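**Do we need a rule for the tape?**

The draft handling guideline from the Niltoleck working group landed in members' inboxes last month, all 32 pages of it. I have now read it twice, the second time with a pencil. Comments close soon, and I would like a few more of us to send some in before it becomes the thing every buyer asks for.

The guideline covers tabletop work with hand-held grippers: how the station is laid out, how each task starts, how it ends, and what gets written down. The stated goal is that a session recorded at Talla should be usable by a team at Vundora without a phone call. Fine. I have made that phone call, more than once, and I would happily never make it again.

My trouble is with how the draft gets there. It has 192 numbered clauses. Fourteen of them deal with the table. Section 4 wants the table corners marked, the marks logged, the marks checked at the start of each shift, and the check signed. Youssra Tawfik, who runs sessions at Talla, did all of that for two weeks and told me the checking was quick and the signing was a nuisance. She also said the signatures looked very alike by the fourth day. Anyone who has worked with a paper checklist could have predicted it.

I don't object to the marks themselves. Tape on a table is cheap and it gives the person doing the task something to line up with. What I can't find anywhere in the draft is a number for how far off is too far. You must record that a mark has moved, but the draft never says when the session has to stop. A limit would be worth more than the signature.

Section 6, on start states, is better. It says every task needs a written start state that a stranger could set up. For a container, that means whether the lid is open or shut, which way it faces, and what is in each compartment, including nothing. I'd keep this section almost word for word. Most of the unusable sessions I have been handed over the years failed on exactly this point: "box on table" in the notes, and then lid up in half the runs and down in the rest.

Section 7 is where I got the pencil out. Cables "shall be managed so as not to interfere with the task." Managed how? Interfere by whose judgment? Magdy Ashour, who edited the section, says the wording was left loose on purpose so small labs would not have to buy new arms or ceiling mounts. I can see the kindness in that. But a clause that anybody can pass is going to be passed by everybody, and then we are back on the phone. My suggestion is a plain reach test: move both grippers to the far edge of the work area and back, and if a cable pulls tight or crosses the object, fix it before you start. No purchase needed.

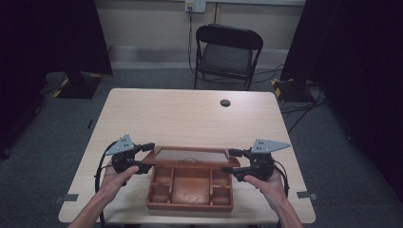
*Two hand-held grippers at an open compartment box, with gray tape near the front corners of the table.*

Try filling in the section 6 sheet for a setup of that kind. Lid open and tilted back, a large compartment in the middle, three small ones down each side, all apparently empty. That takes a minute and another lab could copy it. Then try section 7 on the two cables looping down beside the forearms. I asked Yoon-hee Ham and Anas Hamdy to judge them separately under the current wording. Yoon-hee wrote "acceptable." Anas wrote "acceptable?" with the question mark, and I think his is the more accurate reading of the clause.

The draft also says nothing on what happens after a failed check. Does the whole session go, or just the runs since the last good one? Abdel Hamid's written comment, 135 words long and the most useful thing in the folder so far, asks for the second option with the failed runs kept and labeled. I agree with him. Throwing away a whole session over a shifted mark will only teach people not to report shifted marks.

Maybe the group has answers to all this and they got lost in the editing – that does happen. I'd still like to see them on the page before anyone votes.

Comments go to Youssra Kabbaj at the working group by 17/04/2020. Give the clause number and your proposed wording, please. She has asked me to pass on that "see my earlier email" does not count as wording.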